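Hard water and the drying rack

Wednesday, March 13, 2019

The water in Drindcombe leaves a white film on anything that air-dries. I moved here in February and spent the first month assuming the detergent was at fault. I changed brands twice, and the film stayed the same both times, so I stopped buying detergent and started looking at the water.

Hardness is mostly dissolved calcium and magnesium. When a drop dries on a glass, the water leaves and the minerals stay. The spot is thickest at its outer edge, where evaporation is fastest, and this is why hard water marks look like rings. Heating the water makes it worse. Calcium bicarbonate breaks down as the temperature goes up, carbon dioxide comes off, and calcium carbonate is left as scale. The kettle shows this first, then the shower head.

I use drop-count test strips and a titration kit. The strips only give a range and the colors are hard to tell apart under a warm bulb. The kit is slower but repeats well. You fill the tube to the line, add the indicator, and add reagent one drop at a time until red turns to blue. Swirl after each drop. If you rush the last few you will overshoot and have to start again. My kitchen tap took 30 drops the first time I ran it, and I ran it again before I believed it.

Kusum Dhillon, who lived in this building before the pipes were redone, told me the cold line in the kitchen used to be separate from the softened supply. It still is. The softener in the basement, an old Selance unit, feeds only the hot side. That explained why the glasses I rinsed cold came out worse than the ones I rinsed hot, the reverse of what I expected. 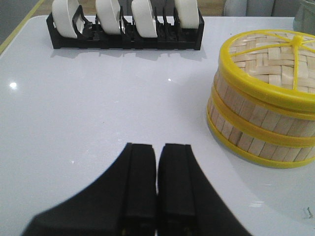

Black dish rack on the white tabletop.

I tried four rinses on the same set of tumblers, one per evening, and let them stand overnight.

Cold tap: heavy rings, visible across the room.
Hot tap: light haze, no rings.
Cold tap, then a dip in diluted white vinegar: clear, with a faint smell until morning.
Distilled water: clear.

Distilled is not practical for daily use. Vinegar is cheap, but keep it away from marble and limestone, and never mix it with bleach. I now wash and rinse on the hot side and use vinegar on the glasses once a week.

Softened water has its own problem. The resin swaps calcium for sodium, so there is still something dissolved in it and a drop can still leave a mark. Sodium salts wipe off with a damp cloth. Scale does not.

Ashraf El Ouafi asked in the comments on the last post whether a filter pitcher would do the same job. Partly. The cartridge in mine brought the count down when it was new, and the effect dropped off well before the replacement date on the box. I will post the full set of readings when I have finished the second cartridge.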